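Talking shop with Heidrun Eder, who moved home to bake bread and ended up with a store

I got to Lenihan too early, which is a habit of mine, and the lights at Trastska were already on. Heidrun Eder let me in through the side door with flour up to her elbows and told me to sit anywhere that wasn't a sack. So I sat on a stool by the proofing racks and we talked there for most of the morning, with her getting up every few minutes to check on something (I've never done an interview with so many oven timers in it!).

If you don't know Trastska, it's the small bakery on the corner past the post office, the one with the line on market mornings. Heidrun opened it when she was 34, after years of working in an office that sold insurance to other offices. I asked if she'd always wanted to bake and she laughed at me.

"No! I wanted to be a vet. Then I wanted to be left alone. I started making bread at home because the loaf from the grocery store went moldy on me twice in one week and I got mad about it."

The first loaves were terrible, she says. Flat, gray, sour in a bad way. She gave them to her neighbor Notburga Marti, who fed them to her chickens for a month before she told her.

"She was so polite," Heidrun said. "I'd ask how it was and she'd say it all got eaten. And it did."

What changed was a class. Mirjam Plattner used to teach rye bread in the basement of the community hall, and Heidrun signed up on a whim in April with a friend who then dropped out. Mirjam's big rule was that you had to write everything down: flour, water, how warm the kitchen was, what you were annoyed about. Heidrun still does it. She has 78 notebooks now, all the cheap kind with the soft covers, and she pulled one out to show me a page that just said "too much salt, argued with Mom."

I wanted to know where she does the writing, because every surface I could see had dough on it. She pointed upstairs. There's a room up there with a table by the window and she says it's the only spot in the building where flour is banned. 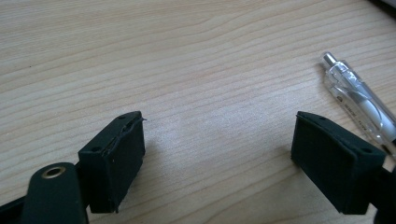 Light wood, long wavy grain.

She gets up there once the last tray is out, with coffee, and writes for as long as it takes to finish the cup. Some days that's two lines. "I don't look back at most of it," she told me. "But if the bread goes weird I can go find the last time it went weird, and usually I've already solved it and forgotten."

We got onto money, which I always feel awkward asking about, but she was happy to talk. The oven was the scary part. She bought it used from Beat Lüthi, who was closing his pizza place, and he let her pay it off over 40 months with no paperwork beyond a handshake and a note on the back of a menu.

"I still have the menu. I made the last payment and he came in and bought one roll and wouldn't take it for free. I was so mad at him."

These days the best seller is a dark rye with caraway she calls the Brotora. I assumed there was a family story behind the name. There isn't. Her niece made it up when she was three and it stuck. Last holiday season they sold 293 of them in a single morning, and Heidrun says she went home and ate cereal for dinner standing up.

I asked what she'd tell someone who wants to start baking at home, and she got serious for the first time all morning.

"Make the same loaf over and over. People want to try a new one every weekend, and I get it, it's fun, I have the cookbooks too. But pick one. Make it until you're bored, and then make it some more, and then you'll start to see what the dough is doing."

And the sourdough starter question, because my sister made me promise? Heidrun keeps hers in the fridge and feeds it when she remembers. She's gone three weeks without. "It's flour and water," she said. "It's tougher than you are."

She's thinking about doing classes herself, small ones, evenings, once the front room gets its new floor. Mirjam has already told her she'll come and sit in the back row and heckle. I'm on the list too, and so is my sister, who doesn't know it yet.

By then the line had started outside and Heidrun had to go open up. She handed me the heel of a rye on my way out and I ate it in the car with the heater running, crumbs everywhere.

Trastska opens at seven and closes when the shelves are empty. If you want a Brotora, call ahead the day before.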